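Brestesent has published its equipment plan for the Avcombe workshop for the coming year. The main points are set out in this thread for members and partner organisations.

The plan covers robot arms, grippers, tables and spare parts. Bids from the three work areas came to more than the budget allows, and the order of purchase has therefore been agreed in advance.

The first purchase will be a second two-arm station for the Avon hose-joining project. The present station is in use for most of the working day and cannot be shared further.

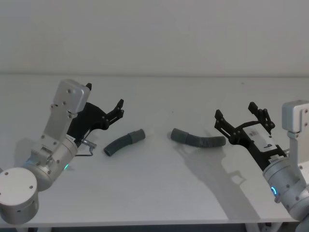
Grippers are the largest repeat cost in the plan. Fingers wear and must be replaced in matched sets, so each station is budgeted with one full spare set. On the hose work both arms carry a black gripper with two fingers, and a single type of spare will therefore serve either side. Labels on gripper bodies will be entered in the asset register by the end of July.

Lead times have been a concern. The supplier quotes 45 working days for an arm and 30 for a gripper. Orders for the Avon station will be placed together so that parts do not sit in store.

Low-cost items are also listed. The plan allows for 511 short lengths of hose, with cuffs fitted, to be bought in one lot. Buying in smaller lots last year cost us around a fifth more per piece.

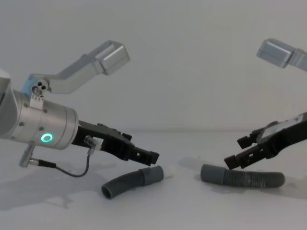 Cabling and sensor mounts now have their own budget line. They were previously charged to general repairs, and the true cost of a station was understated as a result. A boxy sensor housing on an angled mount above each gripper, and the thin black cable looping below the left one, are typical of what the new line must cover.

The Ryu project has asked for 2 further arms. This request is deferred to the autumn review and no funds have been set aside for it.

Work areas wishing to amend their bids should write to the Brestesent equipment office before noon on the closing date shown in the plan. Late changes will be held over to the next round.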